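Grillberg Street Neighbors
Minutes of the May meeting

We met in the back room of the library on Monday at 7 in the evening, and it was lovely to see so many of the newer families from the Fenusska end of the street, several of whom had brought chairs of their own after last time. Nuno Veloso chaired. The minutes of the April meeting were read and agreed with one correction: the lost gate key was the one for the north gate, and it has been found again.

Street supper
Most of the evening went on this, as it generally does in May. Nuno reported that the account stands at $1,607, which is a good deal healthier than we were at this point last year, thanks largely to the plant sale and to everyone who bought far more tomato seedlings than they had room for. The quote for tables, tent and the two long grills comes to $758, with delivery included if we can be ready for the truck by eight in the morning. There was a long and friendly talk about whether we need the tent. Those who remember the rain two years ago spoke up for it warmly, and in the end it was agreed to take the whole quote as it stands. Nuno will sign and pay the deposit.

So far 58 households have said they are coming. Dishes will go by house number again, odd numbers bringing salads and sides, even numbers bringing desserts, and anybody who has a real talent for the other thing should simply bring it. Please put your name on the bottom of your dish. We still have four casserole dishes from last summer looking for their homes, and one very nice serving spoon.

Music was left open. The brass players would like to do an hour before dark, and the meeting was all for it, provided they start after the little ones have had their races.

Prolow Lane crossing
The paint on the crosswalk has worn away almost completely, and two parents told us how hard it is to get drivers to stop there at school time. A letter to the city was read aloud and improved by several people at once. Nuno will type up the final wording and leave it at the library desk for signatures until the end of the month.

Seed and book swap
The swap table had a good spring and will carry on through the summer. Paperbacks are welcome, encyclopedias are not, and seeds should be in a labeled envelope with the year on it. Mystery beans were discussed at some length. 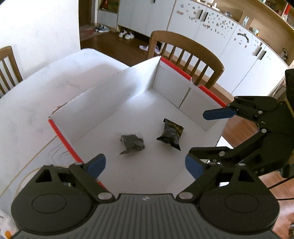 White box with red trim, on the white table

Any other business
The hedge by the bus stop wants cutting before it swallows the bench. Two offers of clippers were gratefully taken up. Thank you also for the lemon cake, and could whoever made it please leave the recipe with Nuno.

Next meeting in June, same room, same time.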